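Jendville Household Help - Textiles and Laundry

Storing a lined cotton table cloth without permanent creases

Posted by Grigaitė

I would be grateful for guidance on the storage of printed cotton covers. Our residents' association holds 16 red covers with a small white pattern, some of them with a white lining. They are used on Saturday and then spend weeks in a closet. Each time they come out, the fold lines are harder to press flat. I have considered the following methods:

- Folding in quarters and stacking on a shelf. A green cloth was kept with the red ones under this method, and I would like to know whether the colors should be separated. 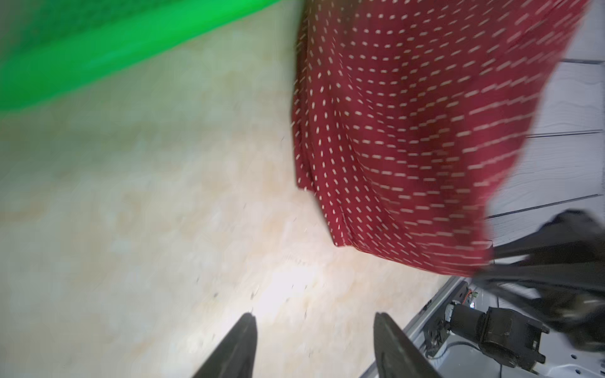
- Rolling on a cardboard tube, which requires space that our closet does not offer.

- Hanging over a padded bar. One piece has a small metal ring at the seam, and I am concerned about the mark it may leave.
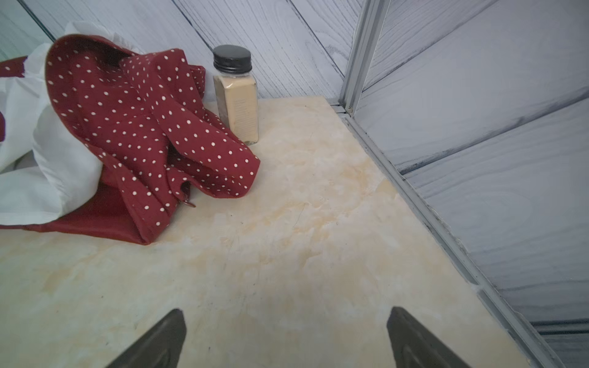
- Placing each item in its own cotton bag.

Please advise which method is preferred.

Vedetti
1,357 replies

Rolling is the preferred method. Where space does not permit it, fold the cloth in thirds and change the position of the folds every 2 months. Place acid-free tissue inside each fold. Metal rings should be wrapped in tissue and turned outward so that they do not press into the layer below. Red and green items should be stored apart until each has been washed separately and shown not to release color.
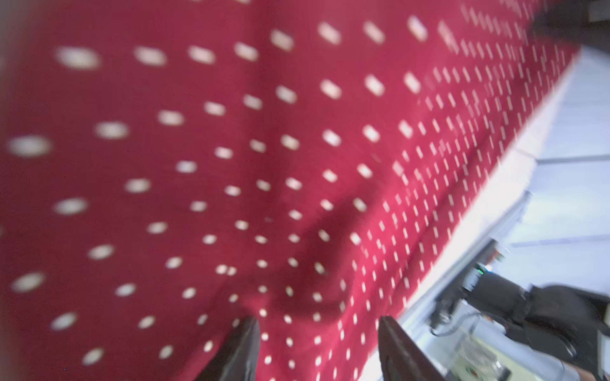
Pressing should be carried out before storage, on the reverse side, with the iron at the cotton setting. Lined pieces require a lower setting if the lining is a synthetic satin. A regular print is helpful at this stage - the rows of short white dashes on a red cloth will show at once whether the fabric has been pulled off the straight, and the rows should be eased back into line by hand before the iron is applied. Allow the cloth to cool fully before folding.

Grutitz

We just hang ours. No complaints so far. Do not use wire hangers.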